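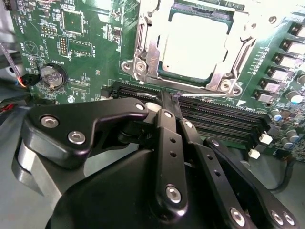 Capítulo 2
A placa-mãe e o soquete do processador

A placa-mãe liga o processador, a memória e os demais componentes. Perto do soquete ficam os slots de memória, presos nas pontas por travas.

2.1 Conectores e rótulos

Leia o texto impresso na placa antes de ligar qualquer cabo. Em FAN_SYS2 entra o plugue de um ventilador do gabinete. A bateria em forma de moeda mantém o relógio. 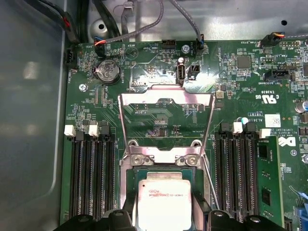 Quando se abre a placa de fixação do soquete?
Só para colocar ou retirar o processador, com o computador desligado da tomada.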